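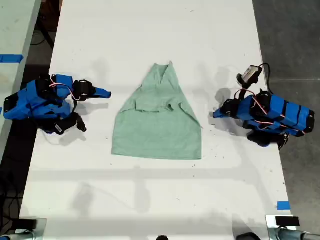

Cloth is where planners go to die, or so the controls people at Traleck like to put it. A box has six numbers and you're done. A shirt has as many as you care to give it. Their new planner, Peltum, doesn't try to model the fabric at all – it looks for edges it can grab, scores them, picks one, looks again. With a sage green T-shirt bunched at the neck and doubled over across the middle, the hem is the easy part, lying flat and wide. The ridge of the fold is harder. Is that an edge or a crease? Depth alone won't say. So the small camera on top of the right arm gets a vote too.

Version one replanned every 70 milliseconds. Too slow, and jittery with it. The rewrite splits the job in two: a fast loop at 15 that only tracks the grippers, and a lazy one at 55 that worrys about cloth. The two arms share one clock now. They didn't before, and the logs from October are a mess of near misses.

Next stop Skadenmont, where a laundry wants 4 stations running off the same code. Different tables, different light, towels as well as shirts. The team expects the edge scorer to need retraining and the rest to carry over as is. Calibration is stil done by hand, with a checklist. A tool for that is half written – the Iwasaki branch, for anyone following the repo – and should merge once the tests pass.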